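Filed under: Working Papers / Rooms and Furnishings
Last updated: December

3. What people say about the tables

3.1 Getting the cards out

I'll start with the cards, since everything in this section hangs off them. We printed about 1,000 and left them in little stacks at the two sites, Carnus and Clernirier, with a pencil beside each stack (the pencils went missing at an astonishing rate, and I'd budget more for them next time). Each card asked one thing: what is this table like to work at? There was no scale and there were no boxes to tick. I wanted people's own words, and I was pretty sure that if we printed "comfortable" anywhere on the card we'd get "comfortable" back.

We got 377 cards we could use. The rest were blank, or had a shopping list on them, or never came home at all. A few were lovely and completely off topic, including one long and quite moving complaint about the price of parking, which I've kept even though I couldn't code it.

Between them the cards cover 36 tables. I'd hoped for an even spread and we didn't get one. Tables near a door collected cards by the handful, and the ones in the far corners got hardly any. I haven't weighted for this. You could argue that I should have, and one early reader did argue it, at length! My feeling is that a table people don't sit at is telling us something already, and smoothing that over would throw away a bit of what we came for.

3.2 Colour came up more than I expected

Going in, I thought the cards would be about height and wobble. Height was there and wobble was certainly there (more in 3.3), but the thing people kept returning to was colour, and especially how warm or cool the top looked. Pale tops were "clean" or "a bit like the dentist." Dark ones were "serious." The orange-brown ones with a grain you could see got the friendliest words of the lot: "like my nan's," "toasty," "makes me want soup." I didn't have a code for soup, so I made one.

I should be careful here. Friendly words on a card aren't the same as liking to work somewhere, and a few people who called a table toasty also said they'd never do their taxes on it. There seems to be a split between tables people enjoy being at and tables they trust with a fiddly job, and colour falls on the enjoying side. The grain is harder to place. Some people found the lines restful and said so, while others said they lost small things against them, pins and screws mostly. Both camps were talking about the same sort of top.
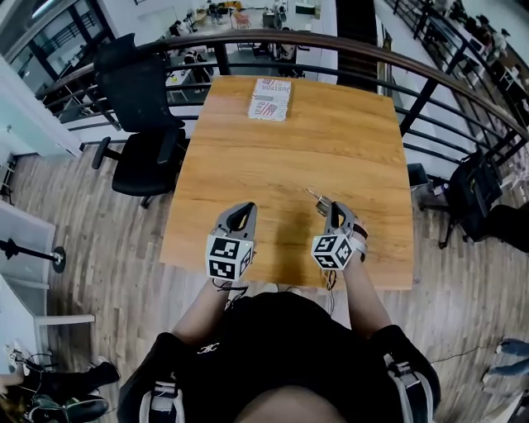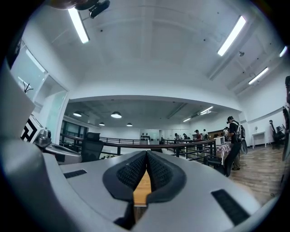
Figure 3. Orange-brown wooden tabletop. The grain lines run horizontally in the first view; the second shows only a strip of the top, between two dark pads.

Light is the obvious complication. A warm brown top at nine in the morning by a window is a very different animal at four in the afternoon, and I only know when a card was filled in if the person happened to mention it. Some did, bless them. On those cards the late-day comments lean a little darker ("gloomy," "cave-ish," "nice for a nap"), and it happens with the pale tops as well, so I don't think we can pin it on the wood. If I were doing this again I'd put a line on the card for the hour and leave everything else as it was.

3.3 Wobble, and the business with the felt pads

Okay, wobble. It was the single most common complaint at Carnus and it barely registered at Clernirier, which puzzled me until I got down on my knees and had a look at the floors. Carnus has old boards with a noticeable dip toward the middle. Clernirier is flat as a pancake. So a card that says "this table is drunk" (real quote, and I laughed out loud) may be a perfectly fair review of the floor.

We tried the stick-on felt pads sold under the name Lolteck at Carnus, partway through, on the worst offenders. I can't give you a tidy before and after, as the cards weren't dated and I didn't think to change their colour when the pads went on. That's my mistake and it still annoys me. My impression from sitting at those tables myself is that they improved a bit, then the pads squashed down and we were back to folded cardboard.

3.4 A note on coding

I coded every card twice, with a few weeks between passes, using the scheme from the Trình pilot plus the additions mentioned above. Most disagreements with my earlier self were over "solid." On the first pass I'd put it under stability. On the second I kept wanting to file it with looks, as people often wrote it beside a colour word: "solid brown," "nice and solid and dark." In the end I split it by neighbouring word, and the cards where "solid" stood all alone went into a separate pile. That pile is left out of the counts in Section 4, though the full list of wordings is in the appendix for anyone who'd like to sort it differently.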